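Notes on the Renewal of a Household Lease

June 11, 2016

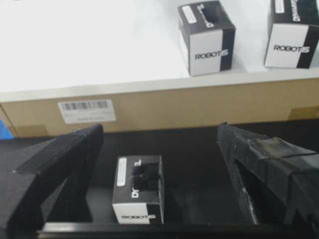
Filed under: Home and Tenancy

The lease on our apartment at 224 Plumier Street has been renewed for a further term of 2 years. Readers who followed the April entries will recall that the first draft from Grewal Property Management contained several clauses which my wife, Francine Bouchard, and I were unable to accept. The matter has since been settled in writing.

The chief point concerned repairs. Under the earlier wording, tenants were to bear the cost of any plumbing work below a stated sum. The revised clause places all plumbing, heating and window repairs with the owner, except where damage results from misuse. Notice must be given in writing, and the owner has 5 working days in which to reply.

A second point concerned the storage unit in the Cletard Avenue annex. It is now listed by number (731) in the lease itself. Tenants in the building are advised to check that their own units are so listed, as older agreements refer only to "basement space."

The annual increase remains as first proposed. We requested a lower figure and were declined.

Copies of all letters have been retained. Neighbors wishing to consult the revised repair clause before signing may leave a note in our mailbox.

Dwight Bouchard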